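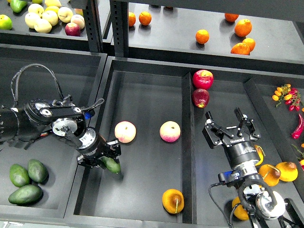
How many demonstrations before I can stop pretending to be a greengrocer?

Tagged: teleoperation, imitation-learning, bimanual, data-collection

I'm gathering demonstrations for a two-armed sorting task. Fake fruit and veg, shelves at the back, bins at the front. I drive both arms, pick something up, put it in the bin where it belongs, and save the episode. The plan is to train a policy on the lot and let it do the sorting while I go and have lunch.

I recorded 49 episodes in January and trained on those. The result reached confidently for where an apple would have been in most of my recordings, closed on thin air, and carried the thin air across to the correct bin with real tenderness. So the second half of the task is learned, I suppose.

I've since got to 100 episodes. It now picks up the avocados fairly well, the red apples sometimes, and the mangoes never. It will hover over a mango for ages and then wander off to look at the chilli.

Things I do the same every time: start pose, lighting, camera positions, order (avocados first, then apples, then whatever I can still face). Things I don't do the same: how I grab, how fast I go, and whether I remember to use the right arm. I'm left-handed and it shows. The right gripper spends much of each episode hanging about by the apples with its fingers open.

My questions:

Is 100 simply too few, or am I recording the wrong 100?

Should I keep the episodes where I fumble and try again? I've been deleting them. My supervisor at Kotusberg says delete, the chap who set up our logging says keep, and they sit next to each other.

I use Floklow for the recording, if that matters. It saves the joint positions and all the camera streams, and crashes if you put an apostrophe in the task name.

Asked March 29, 2018
3 answers

Answer accepted by the asker
Anastasia Raptis
Helpful votes: 8

You've recorded one episode 100 times. I say this with affection, having once done it myself with bottle tops for the best part of a spring.

If the avocados always go first from the same start pose, then the policy can get a long way without looking at anything. It learns that at the beginning you go down and to the left, and that this pleases people. By the time you reach the mangoes it has drifted a bit, every small error has been added to the one before, and it's somewhere your recordings never went. Hence the wandering off.

What I'd do, in this order:

Shuffle the order. Properly, with a list printed beforehand. If you leave it to yourself you will start with the avocados again because you've got good at them.

Move things between episodes. Tip the bin out and put it back badly. Swap what's on the shelves. Some episodes should start with the arms in an awkward place, one of them already halfway into a bin.

Pick one grasp per kind of object and stick to it. This is the bit where sameness is your friend. If you take a mango end-on one time and across the middle the next, the policy may well split the difference, and the difference is a spot where there's no mango. I'd bet that's your hovering. Long fruit in a two-fingered gripper wants to go across the narrow side, so turn the wrist first, then come down.

Fumbles: keep the ones where you miss, back off and then get it. Those are the only examples you have of recovering from a mistake, and your policy is going to make plenty. Bin the ones where you knock something on the floor, or where you stopped to answer the door. Mark them as you go, with a note, or you'll be watching the whole lot back at double speed one evening, which I don't recommend.

On the idle arm: if it does nothing in your recordings it will learn to do nothing, very well. Either give it a job (everything on its own side of the divider, say) or park it somewhere out of the cameras' way and be done.

I can't give you a number. Record another batch the new way, train on that alone, and compare it with the old set. If the smaller, messier batch wins, you have your answer, and some disk space.

Comments (2)

Asker: Printed a shuffled list. First item was avocado. Carried on regardless. The mango business does look like the grasps: I went back through and I have at least three styles, one of which I can only call a pinch.

Anastasia Raptis: Delete the pinch.

Answer
azevedo_user
Helpful votes: 2

Are you on the Azevedo controllers? We had something like this and it was the timestamps. The camera was nearly a quarter of a second behind the joints, so the gripper always shut before the picture showed it getting there. Wave the arm about, record it, and check that the picture and the numbers agree before you blame the fruit. Wouldn't explain why avocados are fine though, now I type it out.

Answer
mistell_fan
Helpful votes: 0

Just get more data. We use Mistell and never had this.

Comments (1)

azevedo_user: What were you sorting?

Share this question (8)
More in: Robots and Making > Teaching by Demonstration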